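# About Trallora

Can a machine do the chores yet? We get asked this at every open day, usually by someone who has just emptied a dishwasher, and our answer is: some of them, slowly, on a good day. We think that's wonderful!

Trallora is a small robotics school in Olidton. We run evening and weekend courses for adults and older teenagers who want to teach a robot arm to do ordinary work: putting the shopping away, clearing a worktop, sorting parts into bins on a shop floor. You don't need to have written a line of code before you come. If you can explain to a child how to lay a table, you already have a fair idea of the problem.

## How we started

The school grew out of a workshop in Flakham, where a few of us were trying to get a second-hand arm to fold tea towels. It never did get the corners right (we still have the towels), but people kept dropping in to watch, and then they wanted a go, and before long we needed a bigger room and a proper timetable. We moved to Olidton in August and have been filling the place up ever since.

## Where things stand

Robots are very good at a job that never changes. Give one the same box in the same spot and it will pick it up 1,000 times without a grumble. Turn the box on its side, or push it up against a wall, and you may be back to square one. Kitchens and stockrooms are full of boxes on their sides, so this is where our students spend most of their time.

Our main course project is called Piątek. It's a set of household tasks, each broken into small steps: find the thing, get the fingers round it, lift, carry, let go. A student might try a single step 200 or 300 times in one evening. That sounds dull, but it's the best part of the course, and the cheer when a grasp finally holds can be heard down the corridor.

Much of the early work is done in simulation, where a dropped jar costs nothing and a whole room can be set back to the start in a moment. Students learn to think from the gripper's side of things, and it's surprising how little you can see from there. 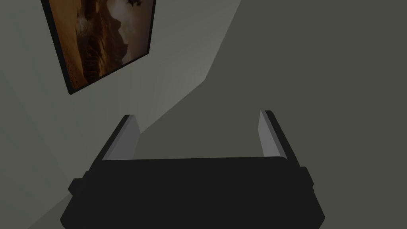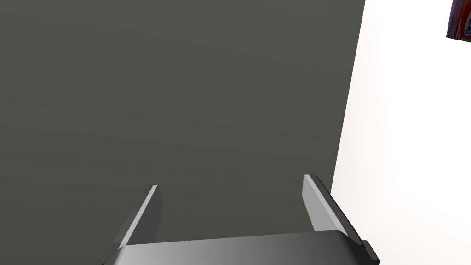 Moving from the simulator to the real arm comes in the second half of the course. Things slip, cables get in the way, and a carton that behaved itself on screen sags when you squeeze it. We keep groups small so that everyone gets plenty of time at the controls.

## Coming along

Each course has 2 entry points, one for complete beginners and one for people who already tinker at home. Bring a chore you'd love to hand over! Past favourites include pairing socks, watering seedlings and scraping plates, and we'll tell you frankly how far we think you'll get with yours.

The workshop is open for visits before each evening class. Ring the bell at the side door and give us a minute, as the compressor is loud.

Page last updated February 8, 2020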